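Blurb lengths, series order and the second book

February 24, 2018

I finished the edit of the second Gratgate book last week and have moved on to the part I like least, the blurb. These notes are mainly for my own reference, but a few people who write in the same corner (contemporary romance, closed series, a different couple per book) have asked how I set mine out.

The first blurb for The Cavport Ferry ran to 293 words. It named five characters, two of whom don't appear until the last third. It explained the inheritance, the boatyard and the reason the heroine stopped speaking to her brother. On a phone, the shop page folds the text away after the first few lines, so a reader saw the boatyard and no hero.

The current version has two short paragraphs and a closing line. The first paragraph is hers: job, problem, what she wants by the end of the summer. The second is his, with the same three items in the same order. The closing line states the terms of the arrangement between them. The inheritance is gone. It is covered in chapter one and it can stay there.

I also changed the tense. Book one was in the past tense throughout and I wrote its blurb in the past tense to match. Almost every blurb in the genre is in the present, whatever the book does, and mine read like a summary of something already over. The new ones are in the present. I have left the book itself alone.

Series order was the other problem. Book two can be read first. The couple are new, and the pair from book one turn up in four chapters, married and mostly in the background. I had put "Book 2" in the title field and nothing else. Of the 724 advance copies that went out through Piltari, a fair number were never opened, and several of the people who wrote back said they had wanted to read the first one beforehand. I have now added a line at the foot of the blurb saying that it stands alone.
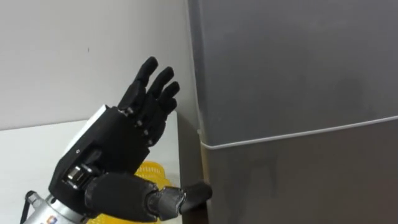

Érica Queiroz disagreed with that last change when I posted a draft of it. The words "stands alone" put her off, she wrote, as she reads series for the returning characters and takes the phrase to mean there won't be any. She would sooner see the earlier couple mentioned by name in the blurb, even in half a sentence, and leave the reader to work out the rest.

I tried it her way. Naming the first couple costs eleven words if it is to make sense to a newcomer, and it gives away that they end up together. In a romance that is no great secret, but I would still prefer not to print it on the back of the next book. The compromise is "Each book in the series follows a new couple, with familiar faces along the way." It is a stock line and I have seen it on dozens of covers. It does the job.

On heat level, I still don't state it in the blurb. The cover and the first page ought to carry it. I did move the first kiss forward from chapter 15 to chapter 11, after Ismael Araújo marked the same stretch twice in the beta read with the single word "waiting". Two scenes at the boatyard went, along with a long telephone call about mooring fees.

Next is the paperback file. The spine text needs redoing now that the page count has dropped, and the back cover has to use the new blurb with the line breaks put in by hand. I'm aiming for the end of March. Book three has a title and an outline, and the hero is the brother.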